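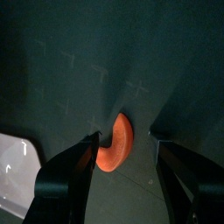
GULTDALE, 27 September 2024 — Papadakis Home Sewing is delighted to announce that its evening mending classes, which have kept the back of our Gultdale shop busy and cheerful since July, will be opening in Clolham this fall, in the bright upstairs room over our new store there. The classes are for anyone who has ever put a torn coat back in the closet and promised to deal with it later (we have all done it!), and no experience of any kind is needed. We start with the simplest things, such as how to thread a machine, how to press a seam, and how to mark out your work before you go anywhere near it with scissors. Faint, pale little crosses on a dark green ground may not look like much, but a few small marks in the right places can save a beginner a whole evening of unpicking, and we like to spend a good part of the first session on them.

The Clolham course will run for nine weeks, with one evening session each week, and every group will be kept to eight people so that there is always a teacher free to come and look at a stubborn zipper. Students will work their way through hems, patches, buttons and linings, and the last two sessions are left open for a project of your own. In Gultdale we have seen curtains shortened, a much-loved tent repaired, and more pairs of work pants than we could easily tell you about.

The full course costs $38, including thread, needles and the use of our machines. You are very welcome to bring your own machine if you would like to get to know it better — many people have one that came down from a parent or grandparent and has been sitting under a cover ever since. Our teachers are used to older models and will happily help you find your way around the dials.

"We are a small family business, and we have always felt that selling somebody a yard of cloth is only half the job," the company said. "People come in with a question about a hem and stay to talk for half an hour. The classes grew out of those talks, and we are so pleased to be bringing them to our neighbors in Clolham, who have been asking us, very kindly and very often, when it would be their turn."

Bookings for the classes will be handled through Stikineo, the local events service that already looks after our Gultdale sign-ups. You can reserve a place on the Stikineo website or at the counter in either store, and the staff will be glad to talk you through the dates. If a group is full, please do leave your name on the waiting list, as places often come free in the week before a course begins.

The Clolham store will also have a swap basket by the door, just as we do in Gultdale, where customers can leave leftover buttons, ribbon and fabric pieces and take home whatever catches their eye. There is no charge and nothing to sign. Come by, have a rummage, and say hello.

About Papadakis Home Sewing
Papadakis Home Sewing sells fabric, yarn, patterns and sewing supplies, and offers repairs and alterations, from its stores in Gultdale and Clolham.

Recent news
Papadakis to open second store in Clolham
Summer mending classes begin in Gultdale
Winter coat repairs: when to bring yours in
New wool and flannel arrivals

Contact us | © 2024 Papadakis Home Sewing. All rights reserved. | Back to top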